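Tiltik Opens Bathroom Furniture Showroom in Sketville

Özkan and Moda vanity lines on display from March 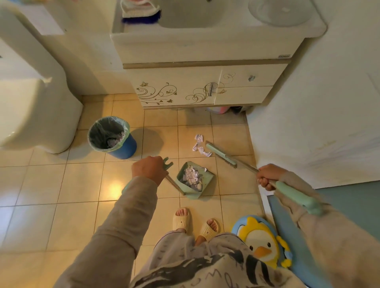

A matching broom and dustpan in light green on a beige tiled bathroom floor.

SKETVILLE, March. Tiltik, maker of bathroom vanities and mirror cabinets, opens its first showroom in Sketville this month. The showroom presents the complete Özkan and Moda lines, and visitors can open every drawer and compare all the finishes in daylight.

Until now, customers in the Sketville area could order Tiltik furniture only from the catalog. The company received many requests from homeowners who wished to see the colors before they order, and also from small builders who needed to check the plumbing space behind the drawers.

The Özkan line is made for family bathrooms. It has wall-mounted cabinets with one or two sinks, and the drawers are cut in a U shape around the drain pipe. The Özkan is offered in oak, walnut and matte white. A tall side cabinet can be fixed with the door opening to the left or to the right.

The Moda line is smaller and is intended for guest bathrooms and apartments. It stands on the floor, with legs that can be adjusted for a floor that is not level. The Moda comes with a ceramic sink and one faucet hole. The faucet is sold separately, as with all Tiltik vanities.

In total, 15 vanity models are shown, together with mirrors, side cabinets and handles. Samples of the fronts and of the countertops may be borrowed for seven days against a small deposit.

Customers who bring the measurements of their bathroom can receive a free planning talk of 30 minutes. The planner makes a drawing with the position of the water pipes, the drain and the door, and the customer takes this drawing home. There is no obligation to buy. We ask customers to note also the height of the window, if there is one above the sink.

Most models are delivered within roughly 90 days from the order. Delivery to the room and removal of the packaging are included in the Sketville area. Installation can be booked at extra cost.

The showroom is open in the morning from 9 a.m. and closes at 6 p.m. Parking is behind the building, and the entrance from the parking lot has no steps.

Trade customers can request the price list and the technical sheets from the Tiltik sales office in Sketville.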